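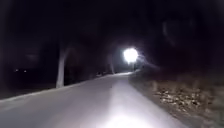

Ticket: taught route replays off center at night
Product: Nishad walker, Amum teach-and-repeat 31
Site: Sirnberg park path
Status: reopened by customer

Original report
We drove the route by remote after dark, 18 passes, as the Cemudby guide asks. On replay the robot drifts toward the right-hand verge. The guide says one good demonstration is enough. I have my doubts.

Reply from support
Please clean the lens, lower the drive speed and record again with smooth stick input. The policy will learn to ignore lighting.

Customer update, Thursday
Lens cleaned, speed lowered, same drift. The log has 2,472 stick samples for the last pass and they look smooth to me. I'd like to know what "learn to ignore lighting" is based on. Look at how much of the view one bright light takes up.
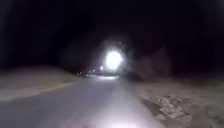
Step 1. Replay with stick input only, camera weighting off
Drift mostly gone, though it now cuts the bend. So I don't buy the stick theory.

Step 2. Retrain without the blurred frames
Dropped 368 frames. No change I could measure.

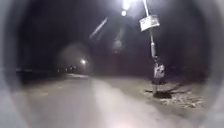

Amum picks its own landmarks from the demonstration, and we get no say in which. My guess is that it latches onto glare. Along this stretch there's a pole with a white sign near the top, right by the path, and I would steer by that long before a streak of light across the sky. Can landmarks be masked by hand? If the answer is another firmware update, please say what it changes. Leave this ticket open until then.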